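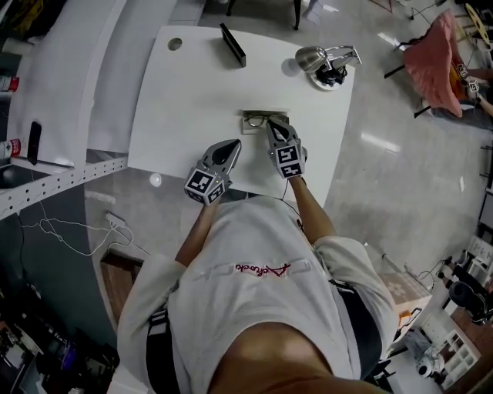 Glasses case task, both hand-held grippers over the desk. Right one is the unit this ticket is about.

Ticket 414: right gripper drops out of tracking, left one fine
Opened by: Liudmyla Antoniuk
Station: Prullow, white desk with the metal lamp
Status: closed, with one thing still to watch

29 June 2026, first entry

Hi all, me again with the right-hand gripper! It keeps losing its position part way through a recording. The left one sails along quite happily, so I don't think it's the software as a whole. What I get is a good start, then the right-hand trace jumps sideways by a silly amount, sits there for a bit and comes back as though nothing had happened. I threw away 4 recordings this morning before I gave up and made tea.

The jaws open and close fine on both. Readings from the jaw sensor look sensible too, it's only the position that goes wandering off.

Things I tried before writing this (I know you'll ask):
Restarted Nirnivton, twice.
Swapped the cable ports over. The fault stayed with the right gripper.
Wiped all the square markers on both housings with a dry cloth.
Ran the jaw calibration again, passed first time.

Reply from Krajčí support

Thanks Liudmyla, swapping the ports was a good idea and saves us a step. Could you check whether the jumps come at one particular spot on the desk? Please also send the exposure value from the settings page, and have a feel round the edges of the markers with a fingernail.

Second entry

Right, so I went hunting. It does come at one spot mostly, over on the lamp side, when I turn my wrist and the housing tips towards the light. If I work over the other half of the desk I can go on for ages without a jump (dull, but useful to know).

Exposure was at 700, and I'm fairly sure we had it at 200 back in December when Jalemine set the station up. I've no idea who changed it. Quite possibly me, when I was poking about trying to brighten the preview.

And the fingernail test, well, good call! The smaller marker on the right housing has a corner coming up. You can't see it when you look straight at it, but there's a definite lip, and when I tilt it under the lamp it shines like a spoon.

Reply from Krajčí support

That all fits. Put the exposure back to 200 first and do a test run before you touch the marker, otherwise we won't know which of the two did it. Then fit a matt one from the spares packet. Clean the old glue off completely, press from the middle outwards, and redo the marker offset afterwards, please. The old offset won't match even if the new one looks dead straight.

Third entry

Did it in that order. With exposure at 200 the jumps got shorter but didn't go away. I still had one every time I rolled my wrist near the lamp.

Then the new marker. The glue was horrible, by the way, it took me ages and most of a bottle of cleaner. Redid the offset, got an error the first time as I'd left the jaws half open, closed them and it went through.

Test runs since then: lamp side, far side, lots of wrist rolling, opening and closing the jaws over the case. No jumps. I also turned the lamp head down a touch and I'd like it left that way, so please don't move it back.

Still to watch: the cable behind the right gripper feels a bit tight when I reach for the far corner. No fault from it so far. If it starts playing up I'll open a new ticket and put this number in it.

Closing this one, thanks for the help!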